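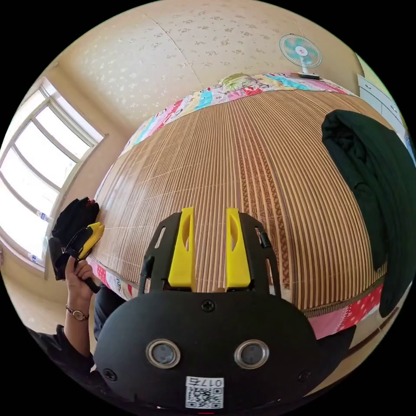
Is a $3,000 ventilation system worth it for one stuffy bedroom?

Posted by Skye Leckie
Plukedon Home Help > Heating and Air

Our back bedroom gets stuffy overnight and smells stale by morning. A salesman from Bronesport spent most of an hour at the kitchen table and quoted $3,000 for something called the Brotitz, a wall unit that brings in outside air and "conditions" it. When I asked what it does to the air he said it makes it livelier. I asked if there were test results and he gave me a brochure with a waterfall on it.

The quote is good for 14 days, after which it supposedly goes up by $400. I don't believe that for a second, but my husband does.

Door is closed at night because of the dog. There's one window, and the register in the floor barely puts out anything. No mold that I've found. Has anyone had one of these put in, and did it do anything a cracked window wouldn't?

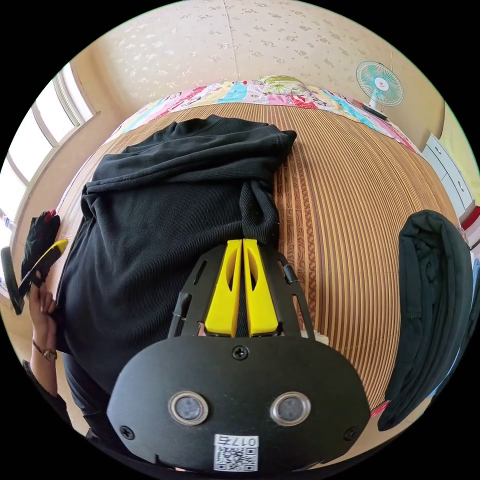 Back bedroom, April

3 replies

Craig Pollock
We got one last year and love it. Everybody sleeps better. Well worth the money, and the installer was very polite.

Innes Baxter
I'd like to know how Craig measured "sleeps better," but moving on.

Stuffy in the morning with the door shut usually means the air in there isn't getting swapped out. You can check that for close to nothing. Buy or borrow a carbon dioxide meter and leave it on the dresser overnight with the door closed. Do it again the next night with the door open, then once more with the window cracked. If the numbers drop a lot with the door open, you need a path for air to get out of the room. A bigger gap under the door or a transfer grille can be had for under $100 if you cut the hole yourself.

Pull up the floor register too. I found a crushed duct under mine and a previous owner's sock.

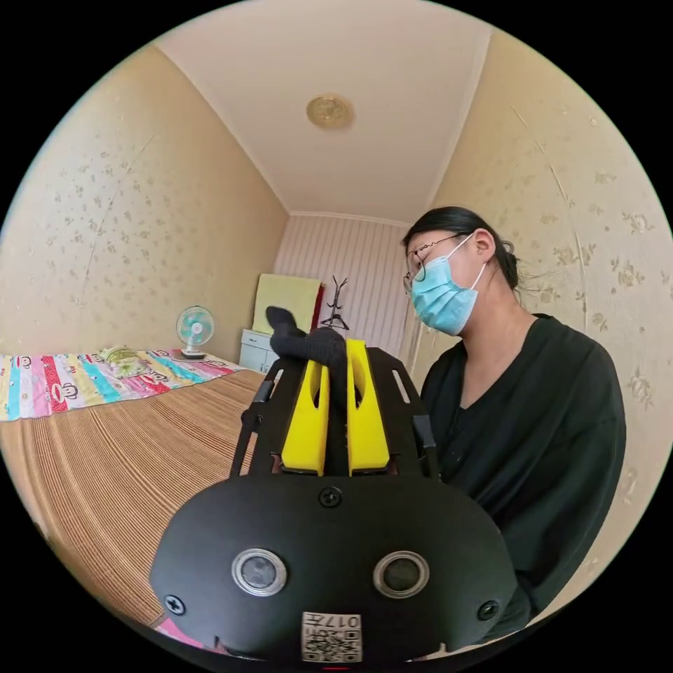

Fresh air machines do work, some of them, and I'm not telling you they're all junk. What bothers me is a price that came before anybody took a reading. He should have asked the size of the room and how many people are in it overnight. A small bedroom like yours doesn't hold much air to begin with, and even one woman sitting in there with the door shut will slowly use it up. Ask Bronesport for the airflow in cubic feet per minute, in writing, along with what replacement filters cost. If all you get is another waterfall, there's your answer about the company.

And let the deadline pass. Call the day after and see what the price is.

Lewis Kerr
Agree on the meter, but don't buy the cheapest kind. Mine gave the same number in the garage, the yard and the shower. Also, crack the window first, for a week at least. It's free. The dog will cope.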